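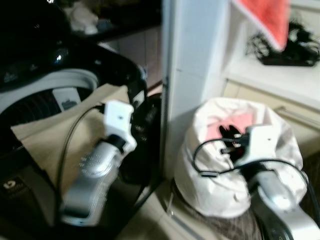

Gopinath Joseph: Same behavior on my unit after the update. Label prints, then the queue shows the job as pending until the spooler is restarted. Error 957 in the log each time.

Ticket 199, opened 2025-10-07
Product: Didar label server
Site: Jernton, packing office
Status: open, workaround in place
Assigned to: Chandrasekhar Pillai

Reproduced on the first attempt. A single-page job clears normally. Any job of 2 pages or more prints in full but never reports completion, and the next job waits behind it.

Checked so far:
Cable swapped, no change.
Printer moved to a fixed IP address, no change.
Driver removed and reinstalled with status reporting turned off. Jobs clear, but low-media warnings are lost.
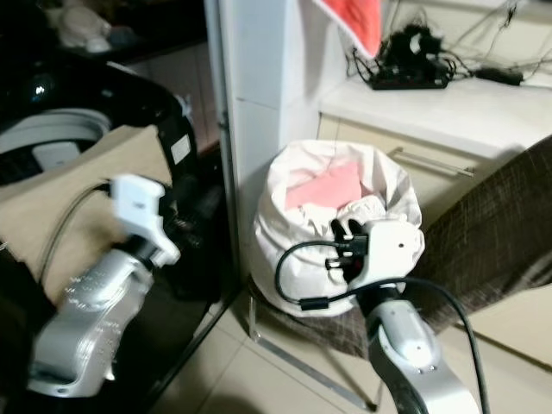
With status reporting back on, the log shows the printer sending its end-of-job message before the last page is out. The server discards it as early and then waits for a second message that never arrives. The timeout is set to 0, so the wait has no limit.

Workaround: in Kamath, open Queue, Advanced, and set the completion timeout to 4 seconds. Save, then restart the spooler once. The stuck job must be deleted by hand before the restart or it will print again.

Gopinath Joseph: Timeout set. Queue is clearing. Error 957 still gets logged but nothing is held up.

Expected. The entry is written before the timeout is applied. Log file and config sent to Boltinard. Their fix is listed for the November release. Ticket stays open until that build is installed and the timeout is back at 0.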